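29 February 2024
Akinyi Koech

3. Hanging things up: the coat rack as a shared object

Of all the furniture we looked at in the Plurarholm study, the standing coat rack gave us the most to write about, and we were delighted by that. It is a plain object, and people use it in such different ways! We logged 209 acts of hanging up or taking down, 80 of them with hats and caps, in rooms where people also worked.

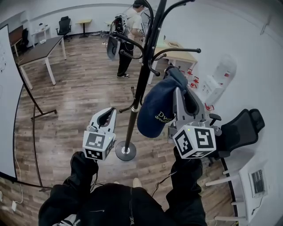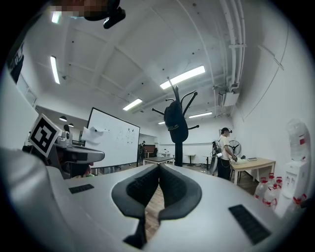 Figure 4. The work area. First picture: a navy baseball cap at the black metal coat rack. Second picture: farther into the room, with the large whiteboard.

Maëlle Lavoie, reading an early draft, objected that a cap is hardly a coat, and that mixing the two would hide what matters most, namely where the weight goes. A coat has a loop or a collar and pulls straight down. A cap has neither, so it has to be balanced over a knob or hooked by its strap, and she felt that this called for a separate count.

We took the point gladly and went back through the logs. Caps turned out to be the livelier group by far. People tried a hook, changed their minds and tried a lower one, and 15 caps were moved again later by another person who wanted the spot for a jacket. Coats mostly stayed where they were first put. The top hooks filled up early in the day, while the short ones at mid-height were left for scarves, bags and (to our great pleasure) umbrellas.

Lavoie also asked about the base. A round base takes up little floor, but a rack loaded on one side will lean, and several people in our September interviews said they walked around it to hang a heavy coat opposite the others. We had missed this habit completely on our first pass. It is a lovely bit of everyday care for a shared thing, and we return to it in Section 4.

Related items
Shoes by the door: notes from Kindudwood
The Lullura shelf survey
Abella: drawers, bins and where keys end up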